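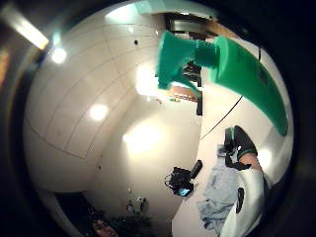
Vol. 9, No. 5 – page 3

Wiping the table is still a difficult chore for machines, Flirkville company reports

FLIRKVILLE – A machine that can fold a cloth, spray a table and wipe it clean is not yet ready to be sold to offices or families, the company Brullska told its customers at an information evening on Monday, May 21, 2018. The company has worked on the question since last year under the project name Ullo. It presented the first results, and they were more modest than many of the guests had expected.

Brullska is known in Flirkville mostly for cleaning contracts. It looks after offices, two medical clinics and a number of shops along the main street. The owner, Wiremu Goodwin, started the company with one van, and he admits that he is not a technical man. His interest in robots began when he could not find enough people for the evening shift.

"I have good cleaners and I want to keep them," Mr. Goodwin said. "But there are evenings when two of them are sick and we have still the same tables to wipe. I wanted to know if a machine can take the tables. The answer today is: some tables, slowly."

The Ullo project limits itself to one job, which is cleaning a table top. The machine has to pick up a spray bottle, press the trigger in the right direction, put the bottle back so that it stands, take a cloth and wipe the wet area. Afterwards the cloth should be folded and left at the side. A person who has done this work for one week does not think about any of these steps anymore.

For the machine each step is a separate problem. Vaughan Ormsby, the engineer who leads the project, explained that the cloth is the worst part of it. A bottle has the same shape every time, so the machine can learn where to hold it. A cloth has a new shape each time when someone drops it, and part of it is always hidden under itself.

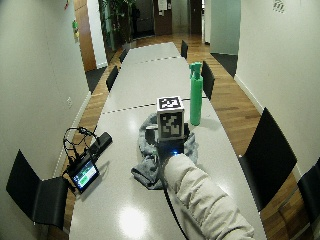

Meeting rooms were chosen for the trial because they are what Brullska cleans most often, and because the customers complain about them first. Mr. Ormsby also believed, at the beginning, that they would be easy. A tall green spray bottle on a long light gray table is a simple thing to find for a camera, he said, and a gray cloth beside it is much less simple, especially when it is lying in a heap and the table top is nearly of the same colour. A glossy surface makes it harder again. The ceiling light comes back from the table as a bright spot, and in the early tests the machine treated such a spot as a spill and tried to wipe it away. It wiped for a long time. Black chairs which stand close to the table on both sides are a further difficulty for any machine on wheels, and for the time being a person has to pull them out first.

To teach the movements, the project uses examples made by people. A person does the work by hand with a small gripper tool that carries a camera, and the computer later learns from what was recorded. A cube with printed square markers can be used to tell the system where things are in the room. By the end of April the team had 933 of these examples which were good enough to keep. Others were thrown away, for instance when the cloth fell on the floor or when the person had to stop and answer the phone.

Mr. Goodwin made part of the examples himself, on Saturdays. He found that the work was strange in the hands at first, because one has to clean with two stiff fingers in place of five soft ones. "You learn respect for the machine," he said. "I have wiped tables for twenty years and with this tool I was a beginner again."

After the training, the machine was tested in 400 attempts, on tables and with cloths that it had not met before. An attempt was counted as good only when the complete job was done, with the bottle standing and the table dry. This was reached in 48 per cent of the cases. Picking up the bottle alone went well nearly always. Most failures happened with the cloth, either because the gripper closed beside it or because it took two layers where one was needed, and then pulled the whole heap along the table together with whatever was standing on it.

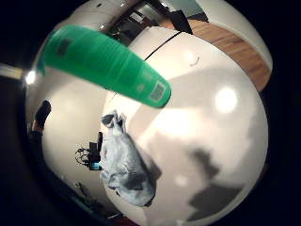 It also takes time. One table needs some 60 minutes when the folding is included, while an experienced cleaner is finished in a few minutes and has already emptied the waste basket. Mr. Ormsby did not try to hide this number. He showed it on a slide of its own, and there was laughter in the hall, in which he joined. He expects that the time can be reduced a great deal, since the machine now stops after every small movement to look again, but he would not promise a figure.

Several guests wished to hear about homes. Could such a machine clean a kitchen table after breakfast? Mr. Ormsby was careful in his reply. A kitchen table is smaller than a meeting table, he said, but there are crumbs, jam, school papers and sometimes a cat. In an office it is allowed to leave a phone or a bundle of cables on the table, and the machine must only go around them. At home it must decide what is garbage and what is somebody's homework. He would not give his own table to it this year.

A shop owner from the audience asked whether counters would be possible, as she closes alone in the evening and would be happy with some help. The team considers this the more realistic next step. Counters are mostly empty after closing, they stay in the same place, and the light does not change much. Brullska is looking for two shops in Flirkville that are willing to try it after opening hours. A person from the team will be present the whole time, and there is no cost for the shop.

There were also critical voices. One guest, who has cleaned offices for Brullska for six years, wanted to know what will happen to her hours. Mr. Goodwin answered that nobody will lose a shift because of Ullo and that he is ready to put this on paper. She asked when. He said before the end of the summer, and she wrote it down.

Safety was discussed more briefly. The arm moves slowly and stops when it touches something firm, but the spray remains a concern. If the nozzle points in the wrong direction, cleaning liquid can go to a person or onto electronics. During the tests the bottles were therefore filled only with water. Mr. Ormsby wants to keep this rule until the machine can recognize reliably which side of the trigger head is the front – at present it makes this mistake too often, he said, above all when the bottle was turned by the person who used it last.

The project continues until the end of the year and is paid by Brullska alone. In autumn the team would like to repeat the same test with cloths of different thickness, and with the chairs left where they are. A second information evening is planned for that time.

Shop owners who are interested in the counter trial can leave their name at the Brullska office during business hours. They should mention what material the counter is made of, and how late the lights can stay on.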